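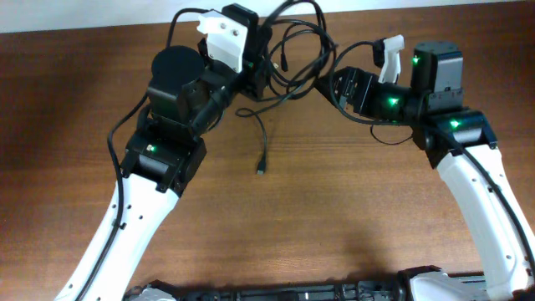
The cost of a restricted gift

Arts organisations that depend on private giving tend to report the size of a gift and leave out the cost of holding it. The cost is real and can be worked out with ordinary bookkeeping. I think it should be published next to the gift itself, and that public funders should ask for it.

Take the Lemari, a gallery of moderate size with a permanent collection and a changing programme. Its last annual report lists 938 donors. Almost 900 of them gave without conditions. The remainder attached terms: a named room, a particular age group, a single exhibition, a fixed spending period. These gifts made up most of the income from giving, and they also took up most of the finance officer's time, a fact which appears nowhere in the report.

A restricted gift needs its own fund code, its own budget and its own narrative account at year end. If the donor's financial year differs from the gallery's, figures must be prepared twice. If the project finishes under budget, permission is needed to move the balance, and until it arrives the money sits in the bank while the general account pays for heating. The reserves look healthy on paper. An outside reader, including a council officer deciding next year's grant, may conclude that the gallery is comfortable.

The Oler theatre went further than most. It logged staff hours against each restricted fund for one full season and found a total of 1422. The work was spread over several posts, so no single department had noticed it. The theatre now adds a charge for administration to every proposal, shown on a separate line. Some donors object to the line. Fewer object to the same sum when it is folded into "project delivery", which suggests that the objection is to the label.

The Hirvonen fund takes the opposite course and gives only unrestricted money, over several years, with a report of one page. Critics say this weakens accountability. I don't find that convincing. Audited accounts already exist, and a funder who reads them will learn more than a funder who receives photographs of a workshop.

There is a fair case for restriction where the purpose is narrow and would otherwise lose out, such as conservation or access work. The Trusanden bequest, which pays for paper conservation and nothing else, has protected that work through two rounds of cuts. Its terms fit on half a page and haven't been changed since they were written.

My proposal is modest. Any restricted gift above a set threshold should be reported with three figures: the sum received, the hours spent administering it, and the balance unspent at year end. For every 100 pounds announced, the public would then know how much reached the work it was meant for. The accounting standard would not need to change. A note to the accounts would do, and most finance teams could produce the first one by January.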